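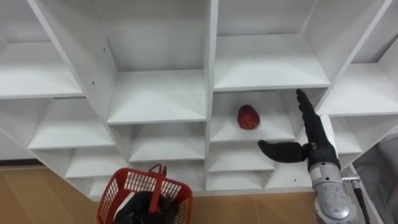 1/11
Good morning, friends — Jan 9, 2021, and I am finally posting about the white cubby shelf, after promising it to so many of you over the holidays! Get your coffee, I tend to go on.

2/11
I found it on the Barta secondhand board, listing 2939, from a family over in Trastville who were moving and wanted it gone by dinnertime. It cost me 41 dollars, and they threw in a bag of little shelf pins (you will want those, trust me).

3/11
The small bedroom has a tiled floor and a plain white wall, and I had been going back and forth all fall about what belonged against it. I nearly bought a Wonela unit new, and those go for up to 400 dollars once you add the delivery. So I waited, and I'm so glad I did.

4/11
Now, the fruit. My kitchen counter is tiny and whatever I set in a bowl gets buried under mail, and by the time I dig down to the pears they have gone soft on the bottom. So I'm trying something my grandmother did on her pantry shelves, where every piece got a spot of its own with air around it and nothing touching.
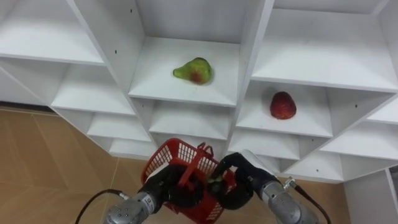
And the pears are the fussy ones, so I lay them on their side and check up by the neck every morning with my thumb. If it gives a little, that one is breakfast. Apples don't need nearly that much attention, bless them.

5/11
White boards are wonderful for this. A spot or a leak shows up right away against a plain white shelf, and it wipes off with a damp cloth and a drop of dish soap. I don't line the cubbies with anything. I tried paper once on another shelf and it just curled up and collected crumbs.

6/11
People have asked about the little holes in the side panels. They're for the shelf pins, so you can move a board up or down if you have something tall. I haven't moved any yet! I keep thinking I will when the squash comes in, and then I remember it's January and squash is a long way off.

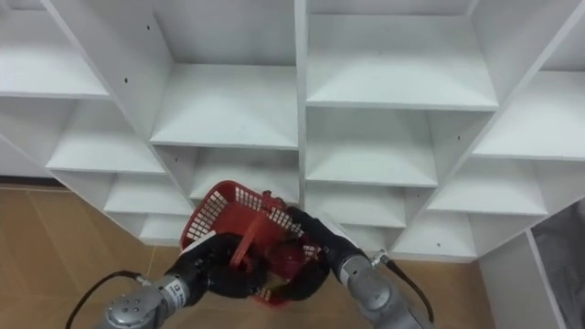
7/11
The red basket is my favorite part of all this. It's plastic, with openings in the sides, and it has a handle, so I can carry it from the kitchen in one hand and go along the shelf cubby by cubby. It came from the housewares aisle at Ditia a few summers back, in July I believe, when I was after something for peaches and came home with a basket and no peaches.

8/11
My routine, for whoever wanted it: wipe the boards first, let them dry while I sort, then put the ripest fruit at about shoulder height where I can't miss it. Anything bruised goes straight back in the basket and gets cooked that night. 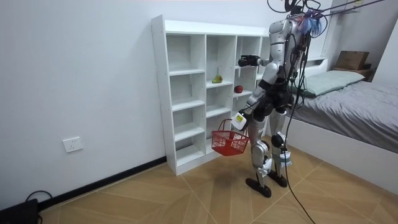 Basket at the shelf, small bedroom.

9/11
I don't plan to fill every cubby with fruit, don't worry. The low ones are promised to yarn and board games, and I'd like a row for the good tablecloths, which have been living in a suitcase for longer than I care to say.

10/11
One caution if you put a shelf like this in a bedroom: keep the fruit away from direct sun, and keep apples a little apart from anything you don't want ripening in a hurry. I learned that with bananas — two days and they were bread.

11/11
That's the shelf! Tell me what you would put in the low cubbies, and if anyone has a good way to keep tablecloths from creasing, I am all ears.

Comments

Roll the tablecloths around a wrapping paper tube! Mine come out almost smooth.

I have the same kind of shelf in my hallway and never once thought of fruit. Off to buy pears.

Do you get fruit flies in the bedroom? That's my only worry.

Puzzles in the low ones, please, so the kids can reach.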